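Filed under: house, small defeats

# How to label a cable drawer so you'll still understand it next year

Every house has the drawer. Ours had three, plus a shoebox from a pair of boots I returned, and between them they held every cable, adapter and power brick that had come through the front door and lost its owner. I spent one wet February sorting all of it. The method below is what survived. It takes an afternoon if you live alone and a weekend if you live with someone who has opinions.

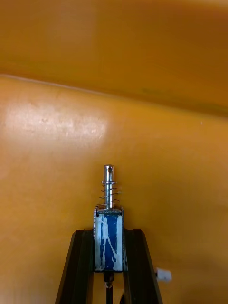 *Page last changed: June 10, 2022, by Clementina Gouveia (fixed the bit about tape, again)*

## What you need

- A clear floor or a bed you don't plan to sleep in soon
- Zip bags, the sandwich size. I bought a pack of 300 and have enough left to leave in my will.
- Paper labels and a pen that doesn't smear
- One bin with a lid for things leaving the house
- A phone charger you know works, kept well away from the others so it can't be corrupted

You don't need a label maker. I own one, a Gekum, and it's very good at printing a long strip of blank tape followed by one word in a font meant for ants.

## Step 1: Dump everything

All of it, at once. If you do one drawer at a time you'll make a separate system for each, and then you have three systems and the same number of drawers. Untangle as you go. Pull loops open from the middle of the knot and never yank an end. People who yank ends are the reason there's a knot.

## Step 2: Make piles by what's on the end

Don't sort by what you think the cable is for. You don't know what it's for. Sort by the plug. USB with USB, round barrel plugs with round barrel plugs, the wide flat ones that went to a printer with their own sad kind. My first try was by room, and I ended up with a "hallway" pile, in a hallway that has no outlets.

Power bricks get a pile to themselves. Turn each one over and find the line that says OUTPUT. You want the volts and the amps. Write both on a label now, in large print, while you have the good lamp on. A brick with no readable output goes in the leaving bin. I know it might belong to something. It has had years to say so.

## Step 3: Match what you can

Walk around the house with the bricks and try to pair each one with its machine by reading the label on the machine. The voltage has to match. The amps on the brick should be the same as the machine asks for, or higher. The plug has to fit, and on the round ones the little polarity drawing has to agree too. Fitting snugly proves nothing. I once had a Moussa desk fan and a Moussa baby monitor with identical plugs and very different ideas about voltage.

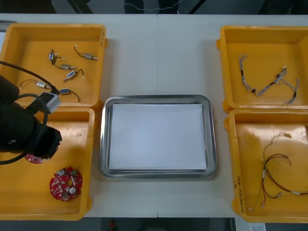 When you get a pair, label both halves with the same words. "FAN, BEDROOM" on the brick and "FAN, BEDROOM" under the fan. Skip clever codes. I used numbers the first year, with a key on an index card, and I'm told the card is very safe wherever it is.

## Step 4: Bag and tag

One cable per bag, coiled loosely, about as wide as your palm. The label goes inside the bag facing out. Tape on the outside gets warm, slides off, and sticks to your good scissors. I used to recommend masking tape here and have had letters.

On each label write:

1. What's on each end
2. The length, if it's over an arm
3. What it belongs to, or "spare"

That last word needs policing. I allow two spares of any kind. Before the rule I had 13 of the same short charging cable, most of them from a Pukberg e-reader I gave away.

## Step 5: Stand the bags up

File them on edge, front to back, like index cards. Lying flat, the bottom layer is never seen again. A deep kitchen drawer works well. The Gurent organizers with the slide-in dividers work too, though the dividers slide out with equal enthusiasm.

## Step 6: Deal with the bin

Tape the lid, put a date on it, and leave it in a closet for 60 days. If you go back for something, fine, give it a bag and a label. Whatever's left goes to an electronics recycling drop-off. Check what yours takes before you drive there. Mine wants batteries separate and was quite firm with me about it.

## If it's already a mess again

Pull out anything without a bag and do only those. It's usually a dozen cables and one brick for a thing you bought since. The rest of the drawer can wait for February.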